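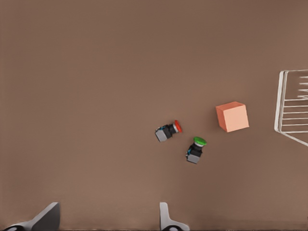 What does the Tisa evaluation kit licence cover?

Use of the kit at one site, by the organisation named on the order, for testing and in-house training. Redistribution requires written consent from Hornano.

Release notes, 2/7/21

The kit contains 781 simulated tabletop episodes. Of these, 100 are reserved for evaluation and must not be used for training. Episodes are recorded at 10 frames per second.

Support is provided by email for two years - colour calibration is excluded.

Maintainer: Marwan Khasawneh, Hornano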